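Tuesday, November 23, 2021

Second day comparing the two finger sets on the small red arm. Rainer Voß wanted the Sarel fingers tried against our own printed ones before we order more, so I kept everything else the same: same board on the table, same cubes, same controller settings as in July.

Ran 20 picks with each set. Sarel got 7 clean ones on the blue cube and slipped on most of the others. Ours did better but tends to push the cube sideways before it closes – the tips don't meet the faces squarely. Slowing the last part of the approach helped a little. 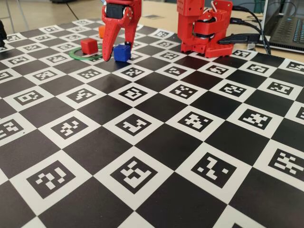
Redid the camera calibration after lunch, as the board had shifted when I moved the laptop. Went back to the Ankrah routine. The Avport one is quicker but lost the far rows of markers twice, where they are seen at a shallow angle. Left the new values in the shared folder under run 69.

Servo on the gripper got warm towards the end. Might be the holding current – check before the next long run.

To do: file down the left fingertip, tie the cables back from the base, ask Irninitz whether they still have the softer pads. Rainer has the spare servo.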